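Sponge Storage and Bench Care: Project Report
Telma Cabral and Illia Holovko

2. Method

Foams and sponges in use at the Dusari workroom were sorted by type and assigned to a yellow wooden tray. The work surface was inspected before sorting began. Its white coating is chipped and peeling, and one sponge shows dirty spots on its top face. Calculations were completed at the same table.

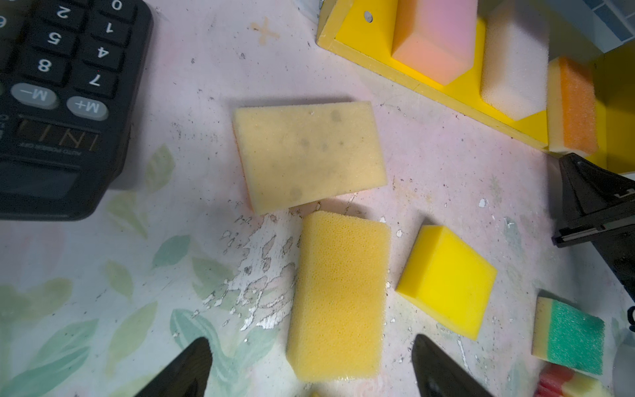

3. Recommendations

Sponges with an orange layer should be stored apart from plain foam blocks. The table should be wiped after each session and recoated in December. A budget of 60 dollars is requested for this purpose.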